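Our project on household textiles grew out of an argument in the Kemmont dorm kitchen over how a towel ought to be folded. Mattes Meinecke swore by thirds, Oana Radu by halves, and the rest of us (Finn Grube, Wiebke Stüber and I) had simply never thought about it before! So we decided to look at folding as something people learn at home, and we collected 26 short interviews with neighbors and relatives, most of them done in July over a good deal of tea.

Microfiber came up far more often than we had expected, because so many people find it slippery and a little stubborn, and we spent a whole chapter on it.

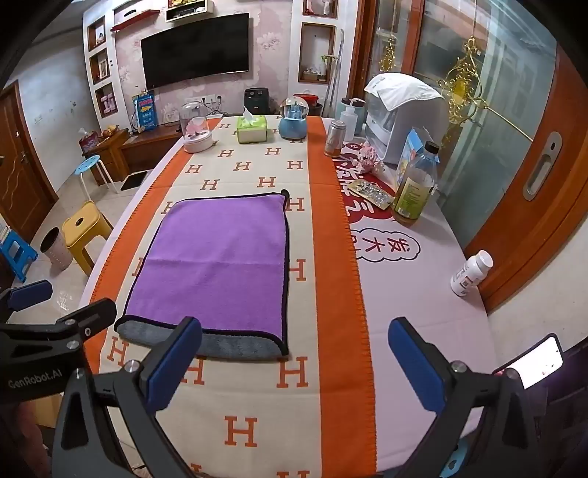
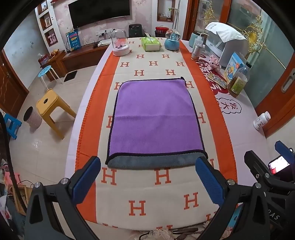

Seven of the people we talked to told us they fold on whatever large table is free, even if it means working beside the tissues and the medicine, and I must say I recognized my own grandmother in that. Others use the bed, or their knees in front of the television. Nearly everyone smooths the cloth with the flat of the hand first, then brings the edges together, and only afterward worries about whether the corners meet.

Wiebke typed up the interviews, and Oana drew the folding diagrams in the appendix, which I think are lovely. We would still like to ask more men over 65, as we only managed to speak with two of them.

Alby Wihongi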